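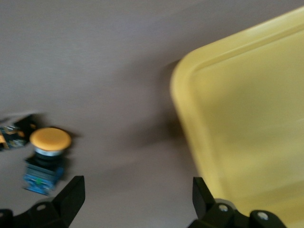

Mushroom-head push button

A mushroom-head push button is a hand-operated electrical switch with a domed cap wider than the body beneath it. The wide cap can be struck with the palm or a gloved hand. Red caps are used for emergency stops; yellow, green and black ones serve other control functions.

Construction

The cap sits above a collar, often metal, which clamps the button to a panel. Behind the panel are one or more contact blocks with screw terminals - normally open, normally closed, or both. Blocks can usually be replaced without changing the cap.

Operation

Momentary types spring back when released. Latching types stay down until twisted, pulled or unlocked with a key.

See also: Limit switch, Selector switch, Pilot light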